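4.2 Mechanical Construction

The arm was assembled over one semester in a shared workshop at Kellness, where the project group had the use of one bench, two 3D printers and a small tool cabinet. All structural parts of the arm were printed in gray filament. The column was printed first and proved to be the most time-consuming component. The first version flexed visibly when the arm changed direction, and the wall thickness was increased before the second print. The revised column took 17 hours to complete and has been used in all later work.

Servo motors were chosen over stepper motors for their simpler wiring and built-in position feedback. The servos are stacked directly above the column, with a gray bracket between joints, so that the arm occupies very little floor area. The drawback of this layout is that each joint carries the weight of everything above it. The lowest servo therefore runs warmer than the others during long sessions, and a rest period was added to the operating procedure.

The work area is enclosed by aluminum extrusion rails joined with corner brackets. A white panel is mounted behind the arm to give the vision software a plain background. The panel was salvaged from an earlier student project and still has its old screw holes. The group considered repainting it, but the marks did not affect detection of the test object and the panel was left as it was.
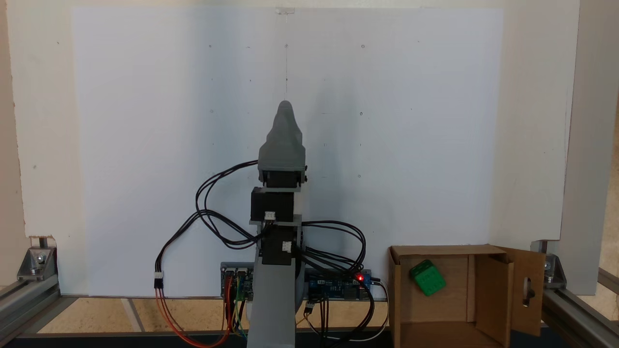
Figure 6. The arm in the work area, with the controller boards behind the column and the target box at right.

4.3 Electronics and Wiring

Cable routing required more revision than any other part of the build. In the first layout the servo cables were tied tightly to the column, and a connector worked loose whenever the upper joint reached the end of its travel. The cables are now left in open loops. This is less tidy but allows the full range of motion. A printed cable guide was designed and has not yet been fitted.

Motion commands are sent from a laptop running Rundameo, the control program written by the group. Joint limits are stored in a separate settings file -- an arrangement adopted after an early test in which the gripper was driven into the table. The serial link was first set to a timeout of 3000 milliseconds, which made faults slow to appear. It was reduced to 1000 milliseconds without any loss of reliability.

4.4 Test Task

The test task consists of picking up a green cube and placing it in an open cardboard box. The front of the box was cut low so that the arm could reach inside without raising the upper joint to its limit. Cardboard was preferred to a rigid container during this stage, as contact with the walls does not damage the gripper. The box must be returned to the same position before each session, and tape marks on the table are recommended for future groups.

The closed gripper narrows to a point, which helps in the corners of the box but leaves little contact area on the cube. A wider fingertip will be evaluated next term.

Related reports
Lerkus: A Low-Cost Line Follower for Classroom Use
Khương Workshop Notes: Printing Strong Brackets
Rundameo Setup Guide for New Groups
Shared Workshop Safety Rules, Revised March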